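4.2 Collecting the demonstrations

The Geridley robotics club met twice a week through May, and 16 students took turns with the hand-held gripper. We asked for 790 demonstrations. We kept 316, a figure that says as much about teenagers as about hardware. Bottles were the favorite object, mostly because they stand up on their own. 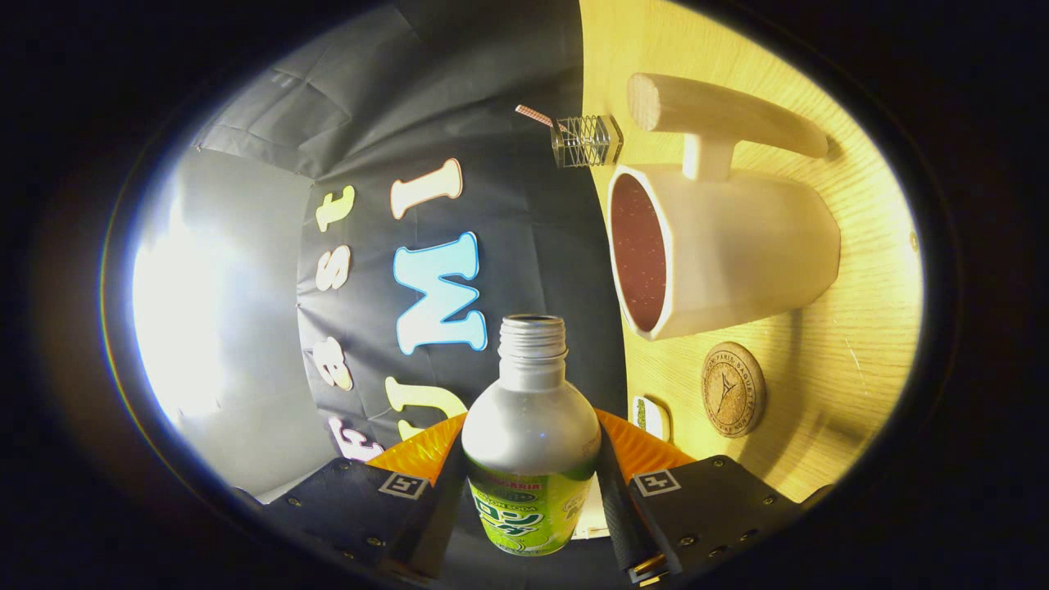

Figure 3. Aluminum bottle between the gripper fingers, wrist view.

Ornella Negri checked every clip by hand and threw out those in which the grasp began before the recording did – a popular style. Dario Orlandini then split the rest into 2 sets, one for training and one held back for the tests in Section 5.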